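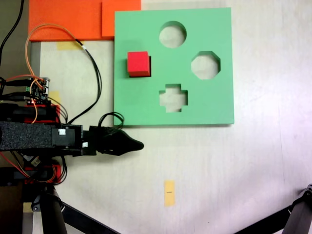
Learning > Ask Why > Shapes

Why Are Manhole Covers Round?
By Amrit Fortin | December
13 comments | 413 shares

You have probably heard the answer already. Grown-ups love this one. "A round lid can't fall down its own hole," they say, and then they look pleased.

Are they right? Let's check before we believe them.

A circle is the same width whichever way you measure it. Turn it, tip it, stand it on its edge – it is still too wide for a hole that is a little smaller. So far, so good.

A square is different. Measure it from side to side, then from corner to corner. The corner way is longer. Stand a square lid on its edge, turn it to line up with the long way across the hole, and down it goes.

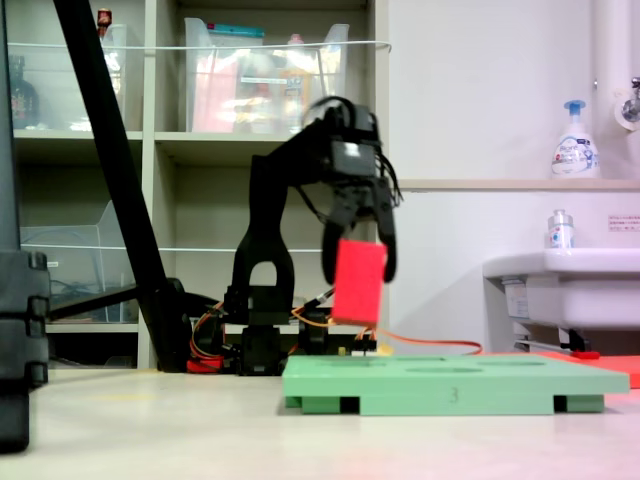 So that part is true. But does it prove that's why the covers are round? I don't think it does. Plenty of streets have square or rectangular covers. Some have hinges, and others are split into triangles. If falling in were the only worry, there are other ways to fix it.

People give other reasons too. A heavy round lid can be rolled. It doesn't have to be turned to fit. And many of the shafts underneath are round, because a round wall stands up well to soil pushing in from all sides. Maybe the lid just copies the hole!

Try it yourself. Cut a circle and a square out of stiff cardboard, and keep the pieces you cut out. Can you post each piece back through its own hole? Trim a thin strip off all the way round and try again.

Then go and look at the covers on your street, with a grown-up, from the sidewalk.

2 people found this helpful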